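Stestar: Uda (album review)

I've had the new Stestar record on since the start of September and I keep changing my mind about it, so I figured I'd better write something down before I change it again. Short version: it's good, side one is very good, and there's a saxophone on it that I'm still arguing with.

If you missed the first one, Stestar is mostly Danica Todorova, who sings, plays guitar and a rather battered-sounding electric piano, and writes everything. The debut, Grikus, was her and a drum machine, and it had that shut-in feeling that home recordings get, where you can practically hear someone trying not to wake the neighbors. I loved it. I played it to death on a long drive to my sister's and then couldn't listen to it for a year.

Uda is a band record. Real drums, real bass, and a horn player on 2 of the 11 songs. The opener, "Ellis," lets you know right away, because the snare comes in before anything else and it is LOUD. I jumped. Then the piano slides under it and Danica starts singing about a street she used to live on, and by the second chorus I'd forgotten I ever missed the drum machine. It's a great way to start a record and probably the best thing she's written.

The next three go by in a rush. "Paper Route" is the catchy one (my kid was humming it after one spin), "Low Water" has a lovely guitar part that never quite lands where you expect, and "Any Given Porch" is a waltz, sort of, with a bar missing here and there. I tried to play along on my old acoustic and got lost every single time. If anybody has worked out the chords in the bridge, please send them my way, I've got the first two and then I'm guessing.

Now the saxophone. It turns up on "Good Coat," and I get what they're going for, that late night, city lights, collar turned up kind of thing. But it plays over the singing! All the way through the last verse, which has some of the best lines on the album, and you have to lean in to catch them. The same player shows up again on the closer and sounds wonderful there, warm and way in the back, so I'm putting this down to the mix.

Side two is slower and took me longer. For the first week I kept flipping back to the start. Track 9 is what turned me around. It's called "2119," which is a house number if I'm hearing the lyric right, and it's just piano and voice with the tape hiss left in. She holds the last note longer than seems sensible and then you hear the piano stool creak. I've had it stuck in my head while brushing my teeth, while doing taxes, while standing in line for a sandwich. 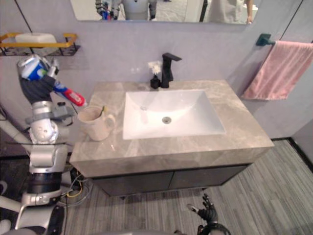 The song after it, "Kindly," suffers from the placement. It's a perfectly nice mid-tempo tune and I'd like it fine anywhere else, but I still want a minute of quiet at that point and it comes barging in with a tambourine. I've started getting up to make coffee during it, sorry to the tambourine.

A word about the vinyl, for those who care. My copy is flat and pretty quiet, with a little crackle in the run-in on side two and a bit of fuzz on the S sounds toward the end of side one. The lyric sheet is printed in pale gray on cream, so good luck with that if you're over forty. I had to take mine over to the window. The download sounds fine too, and a touch brighter to my ears, although that could just be my speakers, which are older than my marriage.

Should you start here or with Grikus? I'd say start here. It's friendlier and it has more tunes, and if "2119" gets you the way it got me, you'll want the first album afterward anyway. I'm giving it four stars out of five. It was four and a half yesterday, and then I played "Good Coat" again.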